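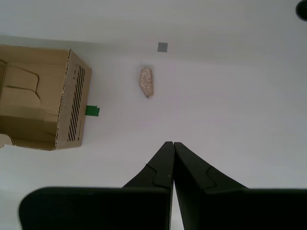 Umarwood Softwood Shelf Kit: Review

Category: Storage and shelving
Supplied by: bought at retail price from Flirnport
Time in use: since August

The Umarwood kit is an unfinished pine shelving unit sold flat, with no coating, stain or wax applied at the factory. It is aimed at buyers who want to finish the timber themselves. I bought it for an alcove beside a chimney breast, where a made-to-measure unit had been quoted at 300 pounds. The kit cost 123 pounds including delivery.

What is supplied

There are 4 shelves, two side frames, a back brace and a bag of fixings. The fixings are steel cross dowels with matching bolts. A hex key is included but it is short, and I used a longer one from the toolbox after the first corner. The instructions are a single folded sheet, legible, with the bolt lengths drawn at full size. Wall straps are in the bag. Wall plugs are not.

Timber quality

Grain was fine and fairly straight on most parts. One shelf had a knot close to the front edge, sound but slightly raised, and it needed a few minutes with 120 grit paper. None of the shelves rocked when laid on a flat worktop. One side frame had a slight bow that pulled out when the back brace was tightened.

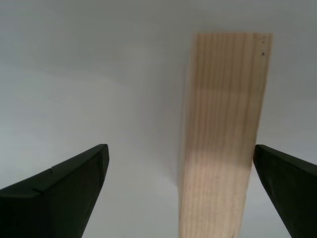
Pale unfinished pine with fine lengthwise grain.

Pine this soft marks easily. A fingernail leaves a line, and the edge of a dropped bolt left a dent that had to be steamed out with a damp cloth and an iron. Assembly on bare concrete is best avoided.

Assembly

Time from opening the box to a standing unit was 2 hours. The holes were drilled accurately except for one in the left side frame, which was shallow and had to be deepened by hand. The bolts should be left loose until all the shelves are in. Tightening as you go puts the last shelf out of line and you will have to undo it again.

Finishing

I tested two products on the underside of the bottom shelf. Usuga hard wax oil went on evenly and dried overnight, but it turned the wood noticeably yellow. Imusden clear matt varnish kept the colour closer to bare timber and raised the grain after the first coat, so it needed a light sanding before the second. I used the varnish. End grain took a third coat.

Load and stability

The maker's sheet gives no load figure for a single shelf, which is a poor omission on a product of this type. I have filled the middle shelves with hardback books. Sag at the centre is visible with a straight edge but not by eye. Before the wall straps were fitted the unit swayed from side to side when pushed at the top. With them fitted it does not.

Good points
Accurate drilling, with the one exception noted
Decent bolts
Takes varnish well

Bad points
No stated shelf load
Short hex key
Soft surface

Verdict

A sound kit at the price for anyone prepared to sand and varnish. Allow a weekend for the finishing. Buyers who want to put it up and load it the same evening should look at the pre-finished version, also sold by Flirnport, which I have not tried.

Rating: 4 out of 5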